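Cup-and-rack task: questions we keep being asked about the Monday fault

Since we put out the short notice to everyone using the Jillamach practice bench, the inbox has been lively (thank you, we do read all of it!). Zubaida Janjua and I have gathered the commonest questions here, and we'll add to the page as more come in.

What went wrong, in plain words?
During an overnight batch in the simulator, the arm kept travelling forward at the end of its reach when it ought to have stopped short of the rack. In 31 runs the finger pressed into the front of the base, and the batch carried on as though all was well. The stop rule was there in the settings, but it was reading the rack's position from an older layout, so as far as the software knew there was still plenty of room.

Was anybody hurt, or anything broken?
No, and I'm glad to be able to say so. All of it took place inside the simulator. We're treating it seriously all the same, as the same settings file gets copied across to the real Trolik arm in the teaching room, and there a hard push against a rack would be a very different matter.

Which part of the bench should I be looking at?
The front lip of the rack's base, and how near the finger comes to it. If your own views resemble these, you are on the same layout as we are and the advice further down applies to you.
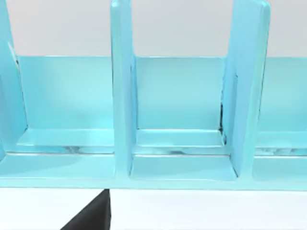
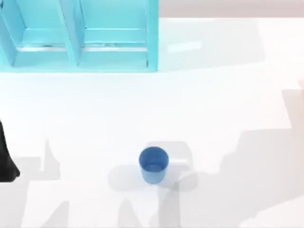

Why didn't the contact alarm go off?
Ah, this one took us a while, and Khôi Lục deserves a large slice of cake for his patience with it. The alarm listens for a sudden jolt. Our arm was moving so slowly on its last stretch that the force crept up bit by bit, and the jolt never came. We have now added a second check that looks at steady pressure as well, and it stops the run after 2 seconds of it.

I have saved runs from that batch. Can I keep them?
Please set them aside for now, even the ones that look perfectly fine to you. Rafsan Mollah is going through the lot and will send each group a list of what can go back in. If you have already trained something on them, do write and tell us. You won't be in trouble!

What do I need to do before my next session?
Fetch the new settings file from the Jenura shared folder, restart the simulator fully (closing the window isn't enough, I'm afraid, as it hangs on to the old layout) and run the slow approach test with the speed turned right down. The arm should halt short of the rack and show an amber message. If it goes on moving, press stop and leave everything as it is until one of us has had a look.

Can I use the real arm in the meantime?
Not just yet. Tanveer Sial has the key to the teaching room, and he'll open it again once the slow approach test has passed 4 times in a row on the real controller. We're hoping for later in January, but I'd sooner not promise a day and then disappoint you all.

Who do I write to?
Either Zubaida or me, at the usual bench address. Please include your run number and the name of your settings file.

Ambros Lanz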